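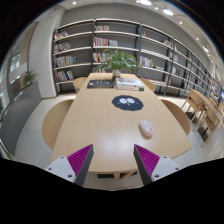

Words: Emlyn Owen
Visit report, Duscombe, February

The Proten group at Duscombe collects manipulation data without a robot in the room. An operator holds a two-finger gripper with a wide-angle camera fixed behind the fingers, carries out a task by hand, and the recording is later used to train a policy for an arm fitted with the same fingers. I spent a day with the group in February, the morning in the reading room where they were recording and the afternoon in the lab with the arm.

The task in the reading room was to pick up a computer mouse and put it down on a mat. The mouse was pale pink and the mat dark navy with a scalloped outline and two printed eyes, and both lay on a long light-wood table with books and a potted plant at the far end. Seraina Eder, who runs the recording, chose the room for its background. Bookshelves give the camera tracking plenty of fixed detail to hold on to. A bare wall gives it very little, and tracks recorded facing one tend to drift.

The lens takes in both fingers, the tabletop and much of the room in a single circular view. The fingers carry ribbed purple inserts and stay in the picture throughout, and the opening width is measured from their position in the image. No encoder is fitted to the hand-held version. Bjarke Thorlacius, who built it, said the earlier unit had one and that its cable caused more lost recordings than any other part.

Each demonstration starts with the gripper open and held over the near end of the table. The operator approaches, closes, lifts, carries, lowers, opens and withdraws. The mouse and mat are then moved and the next one begins. Operators are asked to keep the wrist at a speed the arm can follow. Those who have done the job for a while do this without thinking, and new ones usually have their first session thrown out.

The full set, held under the name Javier, stands at 2124 demonstrations. Of these, 683 were recorded in furnished rooms such as the reading room and the rest in the lab. The question behind the present study is whether the furnished-room recordings are worth the trouble. They take longer to make, more of them fail the tracking check, and the light cannot be controlled. The table I stood beside had a patch of reflected light on it between the fingers, and the ceiling lamps were well inside the field of view.

To test this, Inger Steinarsdóttir trained 4 policies, each on 500 demonstrations. One used lab recordings only, one used furnished-room recordings only, and two used mixtures. All other settings were the same. The arm then attempted the mouse task in the lab and in a meeting room which appears nowhere in the data.

In the lab there was little to choose between them. In the meeting room the lab-only policy often moved to the correct side of the table and then stopped short of the mouse, or closed above it. Both mixtures did better, and the one with the larger share of furnished rooms did best. The policy trained on furnished rooms alone reached the mouse reliably but was less exact in placing it, and several times left it half off the mat. Steinarsdóttir puts this down to noisier tracking in the last part of the movement. She has not yet tested that separately.

I asked whether the number of rooms matters more than the number of recordings. Cauã Cordeiro is working on this and had only early runs to show, too few in my view to settle it. His comparison keeps the total fixed and varies the number of rooms it is drawn from. It would be more useful if the tables varied as well; at present most are pale wood, and a policy may be leaning on that.

Two practical points for our own rig at Brellemia. The group checks tracking on site, straight after each batch, and repeats failures before the furniture is moved. We do ours the next morning. They also record a short pass around the empty-handed room before the first demonstration, which gives the mapping step a clean start. Thorlacius has agreed to send drawings of the finger mounting plates, and I have asked for the screw sizes to be marked on them.

Brellemia > Reports > Visits > Duscombe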